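Usard Fader Challenge

From the Usard student robotics wiki. This article needs more sources. Last edited in March.

The Usard Fader Challenge (usually just "the Fader", sometimes UFC, which confuses people) is a student robotics contest run in simulation. Teams write control code for a robot arm that has to slide the faders on a mixer to set positions. Started as a class project at Sarmiento, later opened to outside clubs. No real hardware needed to enter, only a laptop that can run the simulator.

Background

Set up by Duygu Öztürkmen as the end-of-term task for the Sarmiento automation class. The earlier task was stacking blocks. Students finished it too quickly, and most copied the same script. Faders are harder: thin cap, short travel between marks, easy to overshoot. Saturnino Collado wrote the first scoring script, still in use with small changes.

Simulator

Teams work in Prikero, a simulated workroom with a table, arms and a handful of props. Room layout can change between rounds, and so can the light. Props not part of the task may be left on the table and count as obstacles.

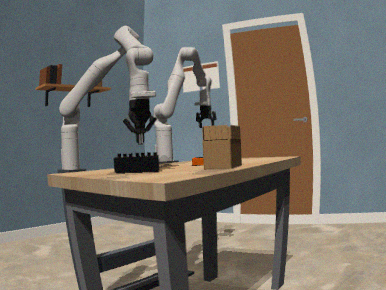
Each team gets 200 practice runs before a round opens, then 8 scored ones. Practice runs are not carried over. The start pose is given in the round sheet, but the position of the mixer is not, so code that depends on fixed coordinates tends to fail on the first scored run.

Task

The mixer has numbered channels plus a master, marked M. A round sheet lists which channels to move and the target for each, read off the scale next to the slot. Order of channels is free unless the sheet says otherwise. Pushing with closed fingers is allowed, so is pinching the cap. Most teams push.
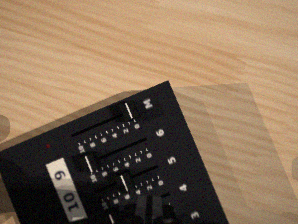
Reading the scale is where beginners lose points. The digits may be sideways or upside down depending how the mixer was placed, and 0 is at the opposite end from 10, so a sign error sends the cap the wrong way. Channels not on the sheet must stay put. Nudging a neighbour costs the same as missing a target - a rule that gets complained about every year.

Scoring

Out of 1,000 per round. Points for each fader within tolerence, minus penalties for neighbours, dropped props and going over time. Hitting the table hard ends the run. Ties go to the team with fewer practice runs used.

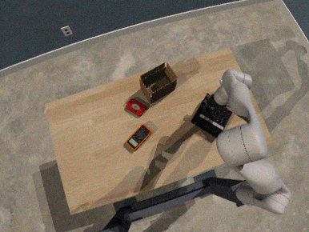 Jhonatan Usuga wrote on the talk page that the obstacle penalty ought to be halved for first-year teams, as they spend most of their practice runs learning not to knock things over and hardly get to the faders at all. Reply from the organisers was that the beginner division already has a slower clock. Left open.

Divisions

Beginner - one channel per sheet, time limit 20 minutes.
Open - several channels, order sometimes fixed.
Stastel division - named after the club that asked for it. Camera input only, no position data from the simulator.

Known problems

Shadows. The arm darkens the wood and sometimes the panel as it comes over, and vision code trained in one lighting setup loses the labels. Caps are another: black with a white line, so some detectors find the line and miss the rest of the cap.
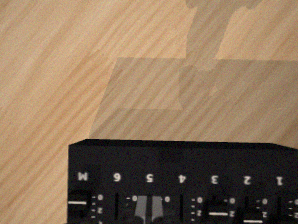
Catalina Zúñiga disagrees with the section above, and says her club stopped having trouble with shadows once they took the reading before moving the arm in and didnt look again until it was clear. Slower, she adds, but they lost fewer points on neighbours.

Other teams mask the gripper out of the view instead. Farhad Sadeghi's notes on masking are linked from the class page, the older version has a bug in the rotation step.

See also

Sarmiento automation class
Prikero (simulator)
Block stacking task (retired)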